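Search this site
Enter keywords
Go

Eamon Conneely has been mending accordions in the same back kitchen for most of his grown-up life, and he talks about them the way other people talk about difficult but much-loved aunts. I went to see him one afternoon in November, meaning to stay an hour, and came away well after dark with a slice of brack in my pocket.

"The wax goes first," he told me, filling the kettle. "People think it's the bellows, and they go at them with sticky tape, God love them. But you open her up and the wax is like old cheese, and half the reeds are only staying in out of good manners."

He had a Kinnunen on the bench that day, a big handsome thing with 334 reeds in it – every one to be lifted out, cleaned, set back and tuned. Does he ever get bored? He looked quite shocked. "Sure you have the radio," he said. "And you'd miss them when they're done!"

His first box was a Janano, bought from a neighbour when he was 4 and paid for, he says, by his grandmother in eggs. He still plays it at home, though never for visitors, and I did ask twice. The low notes are gone a bit sour and he's in no hurry to put them right.
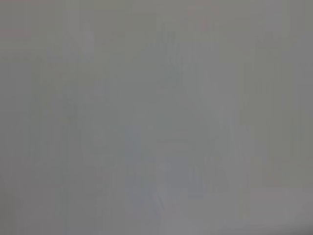
Maura wrote in afterwards to say that he fixed her father's box years ago, sour low notes and all, and that it has been played every Christmas since.

Contact us | © Cotum Press | Back to top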